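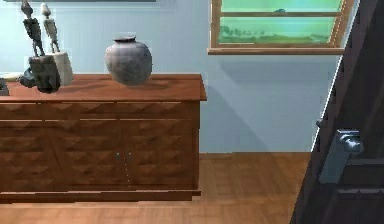
자취방에 가구를 들일 때 제일 먼저 보는 게 가격이고 그다음이 배송비인데, 수리가 되는지까지 따져 본 적은 한 번도 없었다는 답을 설문 첫날에 받았습니다. 우리 조가 이 주제를 잡고 나서 처음 받은 긴 답변이었고, 조원 모두가 속으로 뜨끔했습니다. 우리도 똑같았으니까요!

가구는 왜 고쳐 쓰지 않게 되었나: 대학가 중고 수납가구의 수명과 수리 가능성 조사
생활디자인 조사방법론 기말 프로젝트 보고서, 4조
제출일: 2024년 10월 11일 금요일

1. 주제를 정하기까지

처음에는 의자를 하려고 했습니다. 의자는 자료가 정말 많고 선행 연구도 찾기 쉬웠는데, 조사를 시작해 보니 다른 조와 주제가 겹쳤습니다. 그래서 방향을 틀어 문짝과 서랍이 있는 수납가구, 그러니까 장식장, 서랍장, 낮은 거실장을 보기로 했습니다. 결과적으로는 훨씬 재미있는 선택이었습니다. 의자는 부러지면 끝인 경우가 많은데, 수납가구는 어딘가 조금 고장 난 채로 몇 년씩 계속 쓰입니다. 경첩이 처져서 문을 살짝 들어 올려야 닫힌다거나, 서랍 하나는 아예 안 여는 서랍이 되어 있다거나 하는 식입니다. 이런 '반쯤 고장 난 상태'가 우리 조사의 진짜 주제가 되었습니다.

2. 조사 방법

설문은 학교 커뮤니티와 기숙사 게시판을 통해 돌렸고 응답 643건을 받았습니다. 이 가운데 수납가구를 직접 사거나 물려받은 적이 있고 문항을 끝까지 채운 379건을 분석에 썼습니다. 버려진 응답이 꽤 많아 아까웠지만, 중간에 그만둔 응답을 보면 거의 다 같은 문항에서 멈춰 있었습니다. '현재 쓰는 가구의 제조사와 제품명을 적어 주세요'라는 문항입니다. 자기 방 가구의 이름을 모르는 사람이 이렇게 많을 줄 몰랐습니다. 다시 한다면 이 문항은 맨 뒤로 보내거나 '모름' 칸을 만들겠습니다.

설문과 별도로 중고 매장 두 곳을 찾아갔습니다. 스타사리(Stasari)는 학교 후문에서 버스로 갈 수 있는 창고형 매장이고, 살가도(Salgado)는 수리 공방을 겸하는 작은 가게입니다. 두 곳 모두 바쁜 시간을 피해 방문했고, 살가도에서는 작업 과정을 여섯 시간 넘게 지켜볼 수 있었습니다. 원래 한 시간만 있기로 했는데 너무 재미있어서 나올 수가 없었습니다.

3. 무엇이 먼저 망가지는가

설문에서 가장 많이 나온 고장은 경첩이었습니다. 그다음이 서랍 레일, 손잡이 풀림, 뒤판 빠짐 순이었습니다. 우리가 예상했던 표면 긁힘은 뜻밖에도 '고장'으로 여기지 않는 사람이 많아서 자유 응답에만 조금 나왔습니다.

살가도에서 배운 것 중 가장 신기했던 점은 경첩 자체가 부서지는 일이 드물다는 것입니다. 나사를 잡아 주는 나무 쪽 구멍이 먼저 헐거워집니다. 원목이면 구멍에 나무 조각과 접착제를 채우고 다시 박을 수 있습니다. 파티클보드는 구멍 주변이 부스러져 있을 때가 많아서 손이 더 갑니다. 그래도 방법이 있습니다! 구멍을 넓게 뚫고 둥근 나무못을 통째로 심은 다음 그 위에 새로 나사를 박는 것인데, 우리 조원이 직접 해 봤고 문이 반듯하게 닫혔습니다. 그 순간의 뿌듯함은 말로 하기 어렵습니다.

4. 부품을 구할 수 있는가

이 부분은 조사 중에 제일 답답했고, 그래서 제일 열심히 했습니다. 설문에 많이 등장한 브랜드 프로드베리(Prodberg)와 니르크홀름(Nirkholm)에 단종 제품의 부품을 문의했습니다. 프로드베리는 경첩과 손잡이를 낱개로 팔고 있었고, 개당 2000원짜리 손잡이도 있었습니다. 니르크홀름은 현재 판매 중인 제품만 부품을 제공한다고 답했습니다. 2월에 단종된 서랍장의 레일은 이미 구할 수 없었습니다.

다만 스타사리에는 부품만 모아 둔 선반이 있었습니다. 팔 수 없게 된 가구에서 떼어 낸 손잡이, 선반 받침, 다리 같은 것들입니다. 나사 간격만 맞으면 다른 회사 손잡이도 달 수 있다는 사실을 여기서 처음 알았고, 그 뒤로 조원들은 어디를 가든 손잡이 나사 간격을 재고 다닙니다.

5. 한계와 다음 과제

응답자가 한 학교에 몰려 있어 다른 지역이나 연령대로 넓혀 말할 수는 없습니다. 가구를 쓴 기간도 기억에 의존한 답이라 정확도가 떨어집니다. 물려받은 가구는 앞 주인이 쓴 기간을 빼고 적은 사람과 더해서 적은 사람이 섞여 있었는데, 우리가 문항을 애매하게 만든 탓입니다.

다음 학기에는 나사 구멍 보수법을 한 장짜리 안내문으로 만들어 기숙사 퇴사 기간에 나눠 주려고 합니다. 초안은 벌써 있고, 그림을 누가 그릴지만 정하면 됩니다. 설문 원문과 부품 문의 내용은 부록에 실었습니다.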